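We use cookies to improve your experience. By continuing to browse you accept our cookie policy. OK

The technician who looks after the simulated gripper cell at Koyama would not call it reliable. "It runs," she said. "Ask me again in May."

Her job is mostly setup. Before each batch she checks finger spacing, grip force and the position of the wrist view, then starts 25 trial picks. I asked what those prove about a real machine. "Less than the brochure says," she replied.

She opened one pick: the two fingers closed on the narrow end of something like a loaf or a big potato, a white dish behind it. The stepped shadow on the right bothered me more than her – "that's a render setting, and I can change it."

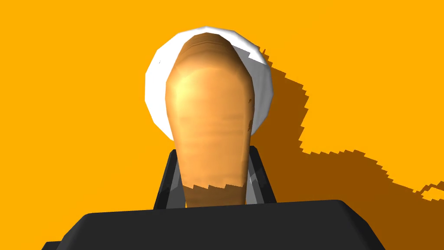
When the grip slips

Repairs mean editing values. She changes friction first, then finger angle, and reruns the batch. Out of some 2589 logged picks, she said, she would trust the ones made after the last reset. I wondered how anyone downstream would know which those were. "They'd have to read my notes," she said.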